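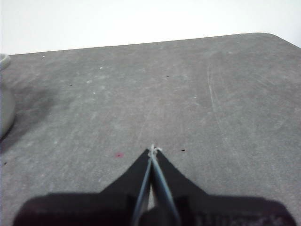

Ostberg Clirkard gripper kit: setup and first cooking task, quick version

Writing this up fast between jobs. We've had the Clirkard kit on the bench since June and people keep asking for the short version of the manual, so here. If you want the long version it's in the box, 40 pages, half of it safety text. Read the safety text at least.

What you need

The kit itself (gripper, wrist camera, cable, bag of screws). An arm that takes the standard flange. A laptop with the Illero software on it. A table that does not wobble. Hex key. The one in the bag is soft, use your own.

Step 1. Mount it

Power off. Line up the pin, push the gripper on flat, four screws, finger tight first and then go round crosswise. Don't crank one all the way down before the others, it'll sit crooked and you'll chase it later in calibration. Cable goes on the outside of the wrist with slack for a full turn. I zip tied mine too short. Redid it.

Step 2. Camera

Screws on to the bracket, only fits one way. Plug in, open Illero, pick the wrist view. You want to see both fingertips and a good stretch of table past them. Can't see the tips? Bracket is upside down even though it "only fits one way". Lakshmi Iyengar did this on the second kit and got it on there somehow.

Wipe the lens before you do anything else. Then wipe the fingers. Lint and bits of thread at the tips will mess with the close reading.

Step 3. Zero the fingers

Home, then Close, then Set Zero. Do it with nothing between the fingers. Let it warm up 20 minutes first, the manual says you can skip that, I wouldn't. Zero drifted on us cold.

Open and close it 7 times and look at the number. Should land on the same value every time. If it wanders, check screws, then check for junk on the tips, then do zero again.

Step 4. Teach the table

Bring the fingers down slow in jog mode, smallest step. Stop just above the surface and save the height. Do this at the corners and the middle. A scuffed up table is fine, the software only cares about height. Dark patches and shadows can throw off the object finder a bit though, so keep the light even and from above if you can.

Set a floor limit when your done. Really. Fingers are cheap to bend and not cheap to order.

Step 5. First real task: lid and egg

We use a small electric hot pot with a glass lid plus an egg. Good test for any gripper, one heavy-ish slippery thing and one thing that breaks. Pot unplugged the whole time. 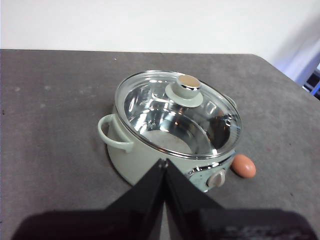

Start with the lid knob. Come straight down over it, fingers open wide, and close at medium force. Go for the stem under the cap, the cap is shiny and metallic and the fingers can slide off. Lift straight up a little, pause, check the tilt in the wrist view, then go the rest of the way. Set it down flat, away from the egg.

Glass lids are the weak spot for the object finder. It sees through them, gets confused, draws the outline in the wrong place. Use the knob as your target instead and type the offset in by hand. Chettiar, who we bought through, say a fix is coming. No date.

Now the egg. Force setting 2, no higher to begin with. Approach slow, grip across the short side, close until the reading jumps, stop. Wait a second. If it slips go up one notch and try again. Don't start high and work down, you will be cleaning the table.

Give the egg some space from the pot. Tight up against it there's no room for a finger on that side. Nudge it out first with the fingers closed or just move it by hand, no shame.

Lower it all the way to the bottom of the pot before you open. Not from an inch up.

Problems we hit

Gripper closes then opens again by itself: force limit tripping, something's in the way.
Wrist view freezes: unplug the camera, count to five, plug back in.
Lid spins on the way up: you're gripping off center.
Egg rolls away: approached too fast, or one finger touched first. Recenter.
"No tool found" in Illero: cable. Its always the cable.

Is it worth buying

For light kitchen type stuff, yes I think so. Mounting is easy and the low force end is better than I expected for the money. Software needs work, mainly the glass thing and the freezing. If you only move boxes get something simpler.

Will add the pouring task when I get to it. Send corrections to Lakshmi, she's keeping the list.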